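Etarix Shows Its First Middleweight Touring Motorcycle, the Millusik

24 December 2022 — After a long wait, and after more letters from riders than our small front office knew what to do with, Etarix is very happy to introduce the Millusik, a middleweight touring motorcycle made for people who like to leave early, take the old road, and get home with a few stories to tell. It goes on sale through Etarix dealers in the coming riding season, and orders are open now.

Many of you have been with us since the days when we made nothing but luggage racks and replacement fuel tanks for other people's bikes, and you will know that building a whole motorcycle of our own was something we talked about for years before we dared to try it. The Millusik is the bike that came out of all that talk. It has a parallel-twin engine with 80 horsepower, a 6-speed gearbox, and a seat that we argued over longer than any other part of the machine, the engine included.

"I wanted a bike my sister could ride all day and still want to go dancing in the evening," said Jovita Palacios, chief of product at Etarix. "She is shorter than I am and has a bad knee, and most of the touring bikes she tried were either too tall or too heavy at a stop sign. We kept bringing her in to sit on things. By the end she was pretty tired of us, but she put her name down for one of the first bikes, and I was so pleased I had to go for a walk."

The engine is tuned for easy pull at everyday speeds, so there is no need to work the gearbox hard on a hill or when passing a truck. Riders can choose between three ride modes, named Town, Road, and Rain, using a switch on the left handlebar that is large enough to find with winter gloves on. Anti-lock brakes are standard and so is traction control, and the traction control can be turned down for gravel driveways and campground tracks. Heated grips are standard too. We went back and forth on that one, as it adds a little to the price, but anyone who has ridden over a mountain pass in November will understand why they stayed on the list.

The frame is steel, and the front suspension comes from Kröger, whose people were patient with us through a great many changes of mind about spring rates. The rear shock can be adjusted by hand with a knob under the left side panel, without tools, so it is no trouble to set the bike up for a passenger or a full load and set it back again at the end of the trip.

Luggage is where we started as a company, and we could hardly send out a touring bike without giving it a good deal of thought. The Millusik comes with two side cases as standard equipment, shaped to sit close to the bike so it is not much wider than its handlebars. They open from the top, lock with the ignition key, and lift off with one hand. A top case with a padded backrest is available from the accessory list, along with a taller windshield, a center stand, and a lower seat at no extra charge if it is chosen when the bike is ordered.

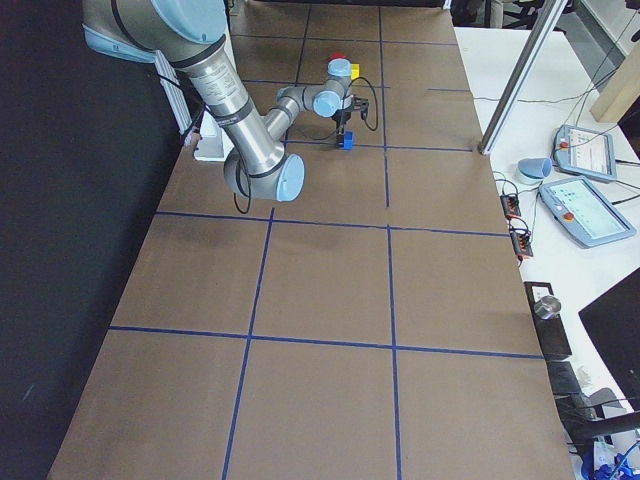
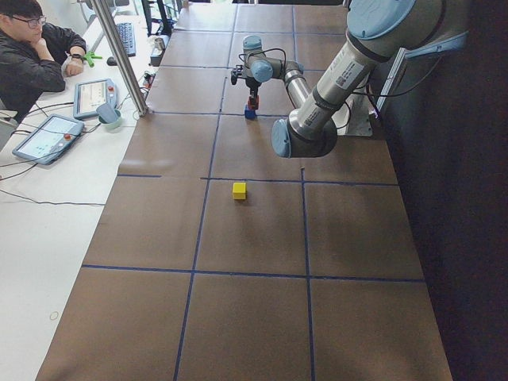 Robot arms over a paper-covered table.

Zuzana Brabec, head of chassis engineering, has ridden the Millusik farther than anyone else at the company, much of it on bad roads and a fair bit of it in the kind of weather that keeps sensible people indoors. She led the test riding program and wrote the notes that went back to the drawing office after every trip.

"The early bikes were quick to turn but they got nervous on the highway when the side cases were full," Brabec said. "We made the swingarm a little longer, moved the battery forward, and after that I could ride with a week's worth of camping gear and just enjoy the view. I also asked for a bigger fuel tank, and I asked again, and I think in the end they gave it to me so I would stop asking — but I am glad they did."

Service has been kept as simple as we could make it. The oil filter and air filter can both be reached without taking off the fairing, and the chain adjusters have clear marks that can be read from a kneeling position. Every new Millusik comes with a 3-year warranty covering parts and labor, and the warranty passes to the next owner if the bike is sold during that time. A printed owner's handbook is included with each motorcycle. Riders told us they missed having a real one, and we missed it too, so there is a proper book with drawings, a page at the back for service stamps, and some blank pages for notes.

For owners who like to follow their trips on a phone, the instrument display can be paired with the Urnex route app, which shows turn directions beside the speedometer and keeps a record of where the bike has been. The app is optional, and the motorcycle works perfectly well without it. Fuel level, range, gear position, outside temperature, and the two trip meters are all shown on the display as standard.

The Millusik will be offered in a deep green with cream side panels, in dark red, and in a plain light gray that turned out to be the favorite among our own staff. The wheels are black on all versions. Owners who can't decide are welcome to ask their dealer for a set of painted sample plates, which look much better in daylight than they do on a screen.

Demonstration rides will be held at dealers once the roads are clear of salt and the evenings are a little longer. Riders need a full motorcycle license and their own helmet, jacket, and gloves, and passengers are welcome to come along as well, with the same gear. Places can be reserved by calling or visiting the nearest Etarix dealer, and we would ask anyone who can't make it to let the dealer know so that somebody else can take the ride.

"Come and sit on it, even if you are not buying," Palacios said. "Bring your husband or your mother or whoever rides on the back, because they have opinions too and we would like to hear them."

About Etarix

Etarix makes motorcycles, motorcycle luggage, and touring accessories. Its luggage and racks for other makes of motorcycle remain on sale and will continue to be supported with spare locks, keys, hinges, and seals.

Press contact

Dealers and members of the press can request specifications, color samples, and interview times with Jovita Palacios or Zuzana Brabec through the Etarix press office. Requests for test motorcycles should include preferred dates and the name of the rider.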